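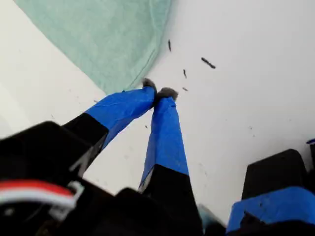
ok thread on the wiping paper bc people keep asking and I keep answering in DMs. short version: we got a policy to wipe crumbs off a table with way less data than we thought, and the trick was boring. 1/

setup. one arm, two fingers, one cloth, one white table, crumbs. the job: pick up the cloth, wipe until the table is clear, put the cloth down. sounds dumb. took us since February

2/ why wiping. pick and place has a clear end. thing is in the bin or it isn't. wiping doesn't. when do you stop? how do you know you pushed a crumb off the table vs just under the cloth? people are good at this and can't tell you how they do it

3/ first try: collect a pile of demos, train on all of it. 1777 episodes, four people on teleop. Policy learned to wipe the middle of the table beautifully, then stop, with crumbs sitting in the corners. every time

4/ Mizanur Sheikh looked through the demos and found it right away. we all wiped the middle first and then got lazy. most episodes ended the moment the operator felt done, and "felt done" was different for all four of us. so the stop signal was basically noise

5/ so Geeta Vashisht's idea - stop treating an episode as one thing. cut it into strokes. each stroke gets a before view and an after view of the table, cloth lifted out of the way, and a label for whether there was less mess after. that's it. that's the method

6/ then you train on strokes, and you weight the ones that helped. bad strokes stay in at low weight. we tried dropping them completly and it got worse, the arm forgot how to recover when the cloth bunched up

7/ the number everyone wants: 340 episodes with stroke labels beat the full 1777 without. same table, same cloth, same crumbs brand (yes we standardised on one cracker. no I won't eat that cracker again)

8/ the look step matters more than the weighting. we ran it without the look, so arm just wipes and guesses, and most of the gain goes away. with look but no weighting you keep a good chunk. table 3 if you want the split

9/ cost: it's slow. lift, look, go again. a person would've been finished and making tea. Nurhan Tuncer has a version that only looks when the model is unsure, still early, I'm not going to quote speeds yet

10/ hardware stuff since I got asked twice. fingers are wrapped in blue tape with little gray fuzzy pads on the tips. bare tips kept losing thin cloth. with pads the grab got a lot more steady. pads wear out and get ragged, we swap them, and I logged swaps badly for the first month so don't ask me for lifetime numbers

11/ the tape is tape. it wrinkles. when it wrinkled a lot we re-did it. Sunil Rathnayake wanted to machine proper sleeves and maybe he's right but tape takes two minutes and sleeves take a purchase order

12/ labeling. the stroke labels were by hand at first, 500 strokes, two people each, then we trained a small classifier on those and let it do the rest. where the two people disagreed it was nearly always tiny specks. is that a crumb or a smudge. I stared at one for a full minute and still don't know

13/ which brings me to the thing I'd fix first. the classifier reads smudges as crumbs. so the arm goes back over a clean patch again and again and again. we capped it at a fixed number of strokes, which is a hack, and the paper says it's a hack

14/ does it carry over? some. new cloth color fine. new table with wood grain, bad, bc grain looks like debris to the classifier. adding 700 labeled strokes on the wood table got most of it back. sticky spills not tested. wet anything not tested

15/ reviewer 2 asked why not just use a vacuum. fair

16/ oh and dark crumbs on white is the easy case, I should've said so up top. light crumbs on white we tried for one afternoon and it was rough. goes in the limits section, Sewwandi Matubbar wrote that section and it's the best part of the paper imo

17/ name of the thing is Sedari. code is cleaned up except the labeling tool, which is called Grandatden and only runs on my laptop right now. working on it. if you want the stroke labels before that, message me and I'll send the raw files with teh ugly column names

18/ someone asked how it compares to Pluresent. different problem, they assume the goal image is given. we don't have a goal image, we have "less mess than before". you could prob combine them, Geeta thinks so, I haven't tried

19/ correction to 7: same table and cloth but the 340 run used the newer pads, the 1777 run was half old pads half new. we re-ran the policy from the big set with new pads at test time and the gap shrinks a bit but stays. appendix C. should have put that in the first post, sorry

20/ back to the lab, demo at 3 and I have tape to redo. will answer replies tonight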